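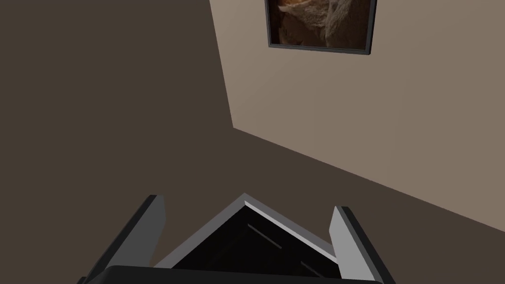 Why does the barrier at Skalside start to drop before the bell has sounded?
The servo and the sounder share one timer, and the servo call comes first in the loop. Swapping the two calls and leaving a gap of 893 ms puts the bell ahead of the arm.

Level crossing, Thursday, after lunch

Light sensor under the sleeper at the Abera end reads 946 with the track clear and 154 with a wagon over it. Threshold was set far too near the upper figure, so a shadow from the bench lamp tripped it. Moved to the midpoint. No false triggers over nearly 2 hours of running.

Skamora board resets when both lamps and the servo draw together. Fitted a separate supply for the servo, grounds joined. Ketsara Klinhom to check the regulator on the older board before it goes back in.
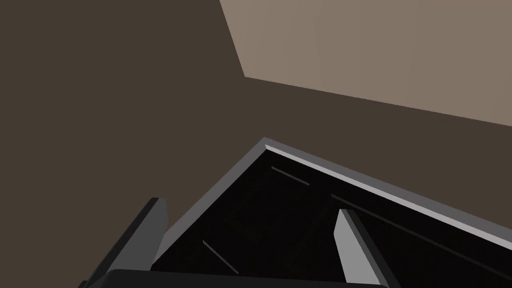
Still to do

Debounce the second sensor.
Slow the arm on the way up.
Copy the Fudent sketch to the shared drive, with the new pin list.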